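Rerko User Forum > Teaching and Demonstration > Door tasks: hand guiding or remote?

Thread started by tallow_k

tallow_k
Joined: September
Posts: 14

I am collecting demonstrations for an articulated-door task (microwave oven, side-hinged door, open and close as separate tasks) and need to settle on a teaching method before I commit to a full set. Target is 500 episodes per task.

Setup: seven-joint arm, parallel gripper with long thin fingers, fixed camera over the workspace plus one on the wrist. Two ways of teaching are available to me:

a) Hand guiding. Arm in gravity compensation, operator holds the wrist and walks it through the motion. Joint positions logged by the Rallness recorder.

b) Remote. Operator moves a leader arm, follower copies it through Isteo. Same recorder.

Hand guiding gives me smoother paths and the operator feels the hinge directly. Remote gives me clean camera data with no person in view. Training on images, so I lean toward (b), but my closing demos by remote are poor. The operator pushes too long after the door is home and the arm faults on joint torque.

Bench as it stands, shot from behind the oven:
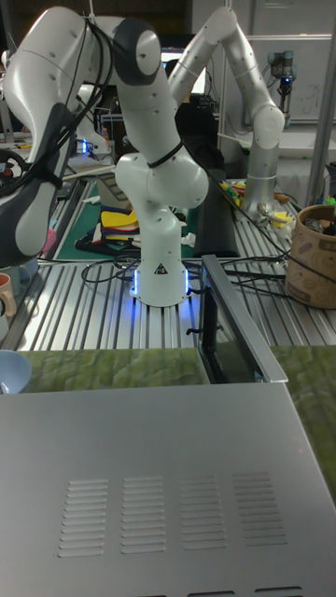
Fixed camera view, arm standing behind the oven. Cutting mat and folded cloths are left over from another task.

Questions:
1. Does anyone mix hand-guided and remote demos in one training set?
2. How do you stop the operator from overpushing on contact?
3. Is this camera position workable, or is the oven taking up too much of the picture?

----

ferrule99
Posts: 1,206

1. No. The velocity profiles are different. A hand-guided arm moves the way a person's shoulder moves, with one long sweep. A remote arm moves in short corrections with stops between them. Train on both without a label and the policy alternates between the two styles, often in the middle of contact.

2. Cap the commanded offset. In Isteo the follower target is allowed to run ahead of the measured position without limit unless you set one. Set it to 2 cm near contact. The operator can then push as hard as they like on the leader and the follower force tops out at stiffness times offset.

3. Move the camera. Half your pixels are sheet metal.

----

A_Mudaliar
Posts: 388

Disagree with ferrule99 on point 1. We have mixed sets at our site and they train fine. Two conditions: resample everything to the same rate, and cut the pauses out of the remote demos before training. After that the profiles are close enough. What does break a mixed set is the operator's arms showing up in the hand-guided images. The policy learns to wait for a forearm.

If you have to hand guide, record the joint path with the person in place, then replay the path with nobody at the bench and log the camera data during the replay. You get the smooth path and the clean images. It takes twice the bench time, and you have to put the door back to the same angle before each replay. We marked the angle with tape.

Agree on capping the offset.

Anitha Mudaliar

----

ferrule99

Replay is open loop. If the door sits a few degrees off from where it was in the original, your images show the fingers missing the edge while the actions say contact. Those episodes have to be thrown out, and someone has to watch every one of them to know which.

Also, cutting the pauses removes the part where the operator was looking. For a free-space reach that is fine. For a door edge I would keep them.

----

A_Mudaliar

Someone should be watching every episode regardless of method. And the gripper force estimate tells you when contact was missed. We reject on that automatically and review what is left.

On pauses: we cut anything longer than half a second down to a fixed short hold. We do not delete them entirely. I should have written that.

----

tallow_k

Thanks both. Set the offset cap this afternoon and did a short run of remote demos. Torque faults have stopped so far, though it is a small sample and I would not call it fixed.

Next problem is where to put the fingers. I had been teaching contact on the top edge of the door, since it is the easiest part for the arm to reach coming down from above:
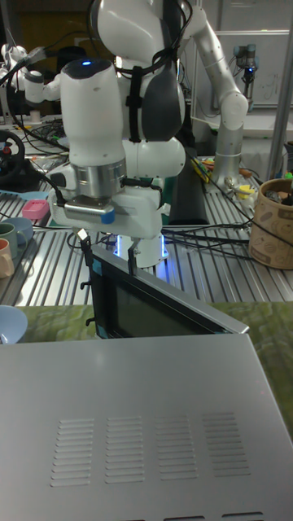 Re: finger placement on the door edge

quillback
Posts: 71

Top edge is the wrong place to push if you can avoid it. The gripper body sits high and the finger is long and thin, so it bends sideways under load and the logged wrist position no longer tells you where the tip is. You will get demos that look the same in the joint data and differ by several millimeters at the door.

I would come down further and push on the face of the door with the side of both fingers closed together. Closed fingers are much stiffer than one alone. Stay near the free side, away from the hinge. Less force, more travel.

Watch the latch hook on the free edge. I would pick a fixed height above or below it and teach the operator to stay there.

----

ferrule99

Seconded on closed fingers. I have seen one printed finger snap on a cabinet door. Log gripper width as an action too, so that the policy learns to close before contact.

----

tallow_k

Reach is the issue with going lower. The arm is on the far side of the oven from the camera, and with the door standing open the wrist has to come over the top and then fold under itself. Joint six gets close to its limit. The operator does not feel that on the leader because the leader has no stops at the same angles.

----

quillback

Then fit stops to the leader, or have Isteo beep when the follower is within some margin of a limit. We use a beep. Operators learn it in a few sessions.

Or rotate the oven. Turning it a quarter turn relative to the base changes which joints do the work, and you would want some spread in oven pose for training anyway.

----

A_Mudaliar

Rotate the oven for part of the set. Do not do all the episodes in one pose and then add a handful of rotated ones at the end. Interleave them from the start. We made that mistake and the policy treated the rotated ones as noise.

On start pose: put the arm in the same home posture for every episode and let the object vary. If the operator starts wherever the last demo ended, you are teaching a set of beginnings that will never occur at run time.

----

tallow_k

Start posture I am considering is curved out toward the top left of the view, clear of the oven top, so the fixed camera gets a view of the whole top panel before the reach begins:

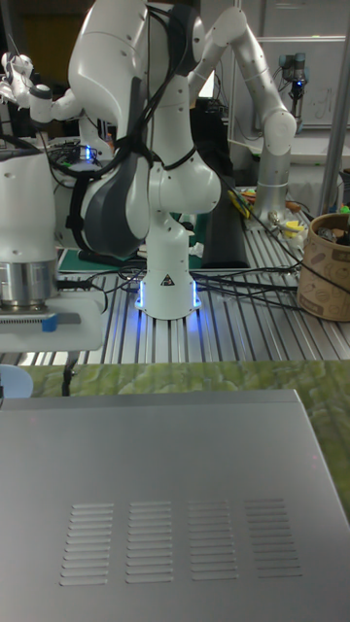

Re: camera position and start posture

ferrule99

Posture is fine. My objection to the camera stands. The vent slots are a strong repeating texture and they fill the lower part of the image. If the policy keys on them for oven position it will fail when you change ovens. Raise the camera or crop.

----

quillback

If there is only ever going to be one oven, the vents are a useful landmark. I would leave it. With a wrist camera as well, the fixed view only has to say where the box is.

----

ferrule99

"Only ever one oven" is how every one of these projects begins.

----

tallow_k

One oven for this phase, a second later. I will record full size and crop at training time so that I can test both.

Plan for now:
- Remote only for closing. Offset cap on.
- Fingers closed, contact on the door face near the free side, below the latch hook.
- Limit beep on joint six.
- Oven pose changed every ten episodes.
- A separate hand-guided set for opening, recorded and then replayed the way Anitha describes, labeled by method so it can be left out.

One more question. Does the Rallness recorder keep the leader and follower positions as separate streams? I can only find one set of joint values in the file.

----

zou_bench
Posts: 9

It keeps both, but the leader stream is off by default. Turn it on in the session settings before you start. It cannot be recovered later. With an offset cap you want the leader stream as the action, or the push force information is lost.

----

A_Mudaliar

Use the capped command as the action. The raw leader position includes whatever the operator was doing past the cap, and at run time the policy will output those values too. Record both streams in any case.

----

tallow_k

Both are on now. I will post closing results when the first 99 are through review.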